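Kit testers wanted for the Galtbridge household tool trial

Let me say first that I don't much like boxed tool sets. I have written about them for years and bought too many, and most of them end up the same way, with the two good tools out in a kitchen drawer and the case itself propping up paint cans. Sellers keep calling them "everything you need for the home." I doubt it, and this trial is meant to find out if my doubt is fair.

The Ridham Repair Room in Galtbridge is looking for 33 people to live with a boxed household tool set for 17 weeks and tell us what they used, what they didn't, and what they had to go borrow from a neighbor. You don't need to be handy. People who are very handy may be politely turned down, as they tend to already own better.

What the trial is about

Any box with a hammer in it will get a picture onto the wall. That doesn't tell us much. We want to know about the second month, when the cabinet hinge drops again and the bike seat slips, and you either go and get the case or you don't. We want to know if the tools go back in their places afterward. A molded case is supposed to make that easy, with a shaped hollow for each tool. In my experience it works for a while and then one item goes in crooked, the lid won't shut, and the whole thing lives open on a shelf.

The sets in the trial are the fold-open sort in a black plastic case, with foam recesses in both halves and orange-and-black handles on the tools. There's a round tape measure, pliers, a small claw hammer, screwdrivers and a utility knife among them. I have no great hopes for the foam. I'd be happy to be wrong about it, and if it holds up we'll print that too.
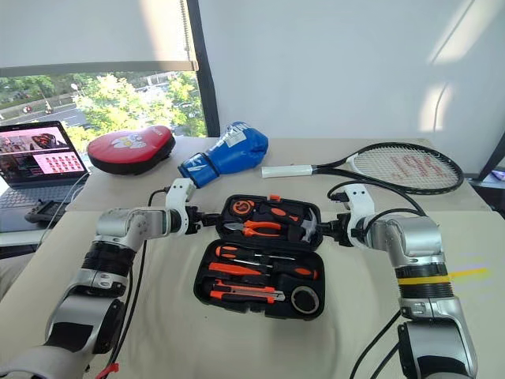
What you would do

You'd collect a set from us, sign for it, and take it home. After that you do your own household jobs as they come up. Please don't invent jobs to please us. A blank week is a result, and a more useful one than a shelf nobody wanted.

Each time you open the case, write a line or two in the paper log: what the job was, which tools you took out, whether the tool did it, and whether everything went back. Once a week you send a photo of the open case. It doesn't have to be a nice photo. We compare them to see which recesses wear or tear, and which tools go missing first. My money is on the tape measure.

There are two visits to the Repair Room, one at the start and one at the end. The first takes up to 90 minutes and includes a short safety talk on the knife and some practice work on scrap lumber. At the second we go over your log with you, and you open and pack the case in front of us while we take notes. It sounds silly. Last time we ran something like this, several people closed the lid on a plier handle and cracked the hinge, after telling us on paper that packing was "easy."

What we are not offering

This is not a job and it won't turn into one. It isn't a product giveaway with a survey stapled to it, either. You keep the set when the trial ends, for whatever you think it's worth by then, and you get a $106 payment once your log and your photos are in. The payment doesn't depend on your liking the tools. If you drop out before the end, we'd like the set back, complete if possible.

We also can't promise you'll learn any skills. Some people pick things up, some just get more annoyed with their cabinets.

Who can apply

You need to be 18 or older and live within an easy trip of Galtbridge. Renters are very welcome, and so are people in one-room apartments, who get left out of this sort of testing as if nothing ever came loose in a small home. We'd like a decent number of left-handed people. If you have weak grip or sore hands, please say so on the form, as handle comfort is one of the things we ask about and we want more than one kind of hand.

You can't take part if you or someone in your home works for a company that makes or sells hand tools. You also can't take part if you do repairs for a living. One set per address.

If there are small children at home, you need a cupboard or drawer that locks. The case has a knife in it, and a foam recess is not a lock.

Who pays for this

A fair question, and the one I'd ask first. The sets were bought at full price out of the Repair Room's own funds and a small grant from the Babaei Fund, which supports local repair work. No maker gave us anything, and no maker sees the results before you do. The weekly photos are stored by Atora, a records service we already use for our class sign-ups. Your name is kept apart from your log. If you don't want pictures of your kitchen counter sitting on somebody's server, put the case on a plain sheet before you take the photo, or mail us prints. Both are fine.

Results will be posted in April on the notice board and on this page, with the complaints left in. If half of you never open the case after the first month, that will be the headline.

How to apply

Pick up a form at the Repair Room desk, or write to us at Ridham Repair Room, Box 1415, Galtbridge, and we'll mail you one. It's two pages. The second page asks you to list the tools you own now and the last thing you fixed, or tried to. "None" and "nothing" are acceptable answers and won't count against you.

Forms must reach us by 2020-10-10. We'll pick for a mix of homes and hands, so being first in line doesn't help. Everyone who applies gets a reply, including the people we turn down.

Questions go to Reet Rimkutė, trial organizer, at the same address. If your question is which brand of tool set you should buy in the meantime, I'd hold off, or buy one decent screwdriver and see how far it gets you.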